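Fellowship > Councils and Boards > Mission Board > Minutes

Dollwood Area Baptist Association
Minutes of the Winter Meeting of the Mission Board

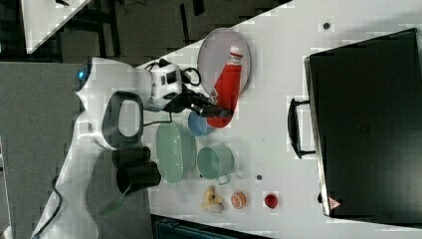
Minutes, Vol. 11, No. 2, page 1

Place: Fellowship hall, Dollwood First Church
Month: January
Called to order: 9:30 a.m.

1. Opening

The moderator called the meeting to order and read Psalm 67. The pastor of the Ferden church led in prayer. The clerk reported that a quorum was present. Messengers attended from the Dollwood, Ferden, Yan and Tramito Road churches. The Ferden mission point sent an observer without vote. The pastor of the Yan church sent regrets because of a funeral.

2. Agenda

The agenda was adopted with one change. The report on the summer camp was moved ahead of the budget so that the camp director could leave before noon.

3. Minutes of the fall meeting

The minutes were approved as corrected. Under item 6, "Yan Street" should read "Yan church." The clerk will send the corrected page to member churches.

4. Camp report

The camp director reported that the lease on the Ferden campground has been renewed on the same terms as last year. The county inspected the kitchen and dining hall in the fall. The inspector asked for a new hand sink by the serving door and a second exit sign. The sink has been installed. The sign is on order.

Children's week will be the last full week of June and youth week will follow it. Registration forms go to the churches in March. The director asked churches to return them on time this year, as late forms made cabin assignments difficult. A messenger from Tramito Road asked whether families with more than one child could be given a lower rate. The director said the camp team would look at it and bring a figure to the spring meeting.

The director also reported that the footbridge at the lower end of the campground is closed. Two planks have rotted through and the handrail is loose on the creek side. Campers will use the road crossing until it is repaired.

Motion to receive the camp report. Seconded and carried.

5. Finance report

The finance chair presented the report for the quarter. Giving from the churches was slightly under budget and expenses were under budget by a larger amount. The office heating bill was higher than planned. The copier contract has ended and the machine was bought outright.

The board discussed two requests.

a. The Ferden mission point asked for $500 toward hymnals and a used piano. The piano is being given by a family in the church and the money would pay for moving and tuning it, with the balance going to hymnals. Motion to approve from the new work fund. Seconded and carried.

b. The Yan church asked for $500 toward the repair of its baptistry heater. There was discussion on whether building repairs fall under the emergency fund. The bylaws say the fund is for "sudden loss or damage." Some messengers felt that a heater worn out by age does not meet that wording. Others pointed out that the church has baptisms planned for Easter. Motion to approve as a one-time grant from the general reserve, leaving the emergency fund untouched. Seconded and carried, with one opposed.

Motion to receive the finance report and file it for audit. Seconded and carried.

6. Sister association partnership

The missions chair reported on correspondence with the Tramito association. The Tramito churches have invited a team to help with Bible school and a roofing project in late summer. Housing would be in the homes of church members. Team members would pay their own travel.

Questions were raised about insurance, the minimum age for youth and whether teams from different churches could travel together. The chair will get written answers on insurance before anyone is asked to sign up. It was agreed that nobody under 16 will go without a parent.

Motion to accept the invitation in principle and hear a full plan in the spring. Seconded and carried.

7. Disaster relief

The feeding unit was called out once since the last meeting, after the ice storm north of Ferden. The unit served from the Ferden church parking lot. The trailer needs a new jack and the propane lines are due for a check. The unit leader asked that churches send names of people willing to take the food handling class. It will be held at Dollwood First Church in February if enough sign up.

No action required.

8. Nominations

The nominating team reported two vacancies: one on the camp team and one on the scholarship team. Names have been received for the camp team and will be presented in the spring. Nothing has been received for the scholarship team. Pastors were asked to announce the opening.

9. Old business

Office roof: The leak over the storage room was patched in November. Boxes of older church letters were moved to the front closet. The clerk asked for help sorting them. Several are missing covers and cannot be matched to a church without reading through them.

Website: The church directory is out of date. Each church is to send its service times and a current phone number to the office by the end of the month.

10. New business

The Dollwood messengers moved that the spring meeting be held at the Yan church, to allow the board to see the new education wing. Seconded and carried. The Yan church will be asked to provide lunch, with the cost shared.

A messenger asked that reports be mailed before the meeting so they can be read in advance. The moderator asked team leaders to have reports in the office two weeks ahead. Those without e-mail may call the office for a printed copy.

11. Prayer concerns and closing

Concerns were shared for the Yan church family in its loss, for the pastor search at Tramito Road, and for members of the Ferden church still repairing storm damage. The messengers prayed in small groups.

Motion to adjourn. Seconded and carried. The meeting closed at 11:50 a.m. with the blessing for the meal.

Respectfully submitted,
Clerk of the Association

Recent items

Minutes of the Fall Meeting (corrected)
Ferden Campground: Summer Dates
Food Handling Class Sign-Up
Church Directory Update Form
Scholarship Team Opening
Bylaws of the Association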